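Jamska Linen and Storage Notes
Gallery 79: Folding on the bed

Posted 12th December

A double bed is the largest flat surface in most homes, and it suits folding better than a table does. This page covers clothes sorted and folded on the made-up bed at the Clulley flat, part of the winter set. The room holds a wardrobe, an open shelving unit and a nightstand, so everything folded has only a short distance to travel.

1. Bedding

Patterned covers stay on during folding. Plain items are easy to pick out against a printed ground, and small ones such as socks are less likely to be missed. Spare sets go on the upper shelf, folded edge outwards.

2. The bed in use

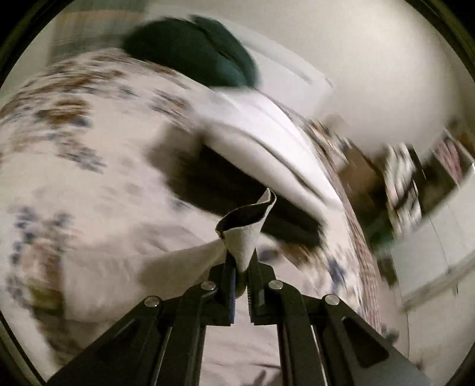 Pinched corner of a white cloth with a dark grey backing. Dark green cushion at the top of the bed, folded white item next to it. 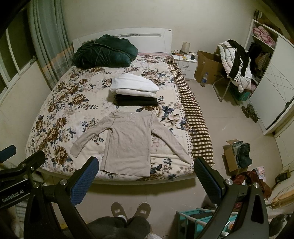

Light beige long-sleeved shirt laid flat, sleeves out. Folded stack behind it: white, cream, black. Clothes are heaped on the folding chair.

3. Shirt fold, long sleeve

Lay the shirt flat and smooth it from the collar down. Bring one side in to the middle with its sleeve, then turn the sleeve back along the body. Repeat on the other side. Fold the hem up to the collar in two turns. Finished width should match the shelf depth less 2 cm.

Thick cotton takes three turns badly and springs open. Use two and accept a longer block.

4. Lined and backed fabrics

A cloth with a separate backing creeps when folded, as the two layers move at different rates. Hold it by a corner, let it hang, then lay it down in one movement. Press out air towards the open side. Rolled edges should be turned flat before the first fold or the crease will set off-line.

5. Stacking order

Heavy and dark at the bottom, light and pale on top. Stacks of more than eight shirts lean. Padded jackets are hung, never stacked. Track pants can be rolled and stood in a basket.

6. Related galleries

Gallery 109: Echeverri house, airing cupboard
Clirnirville, hall shelving (to be added in February)
Print sheet 1007: shelf depths and fold widths, one page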